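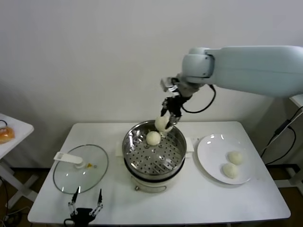
One bun on the steaming tray.

Wirton's open sensor map: who is it for?

22 Nov 2021

The city of Wirton launched its heat and flood map last week, built on software from Junon, which is donating storage and a year of support. The map pulls readings from 33 street sensors and puts them next to the old drainage surveys. Anyone can look at it, and anyone with a free account can download the numbers.

I have spent a few evenings with it and I'm less excited than the press release was.

Start with the sensors. Thirty-three sounds fine until you zoom in on Mudville, where the basements fill up every time it rains hard, and find two. The downtown blocks have the rest of the east side beat by a wide margin. Florence Landry, the city's data lead, told me placement followed "existing pole agreements." In other words, the map shows where the city already had poles.

Then the downloads. Free accounts are capped at 200 rows per request. A single sensor passes that in a couple of days, so pulling the August storm data meant asking over and over and pasting the pieces together. Junon says the cap protects the servers. Maybe so, but the paid tier lifts it to 1200, and the servers seem to hold up fine for those customers.
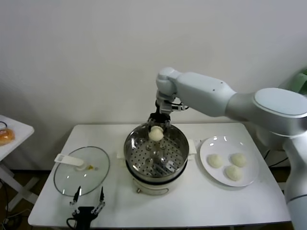
The steamer, with its perforated basket in place.

And what happens after the free year? The agreement, which Isauro Xolalpa dug out of the council packet, says storage will be "reviewed." It doesn't name a price. It doesn't say the city can take its archive elsewhere in a format other software can open — only that exports will be "available on request."

Jaqueline Barajas at the Zavala neighborhood office sees it differently. She used the map to back up a grant request for new storm drains and says it saved her weeks of phone calls. Fair enough. I'd still like to know whether she can run the same query in two years.

Some things I'd ask the council before the next vote: a written export format, a fixed price for year two, and sensors on the streets that flood. Hendrik Wuyts has posted his script for getting past the row limit, and it works on most laptops. Written comments go to the city clerk and are limited to 300 words.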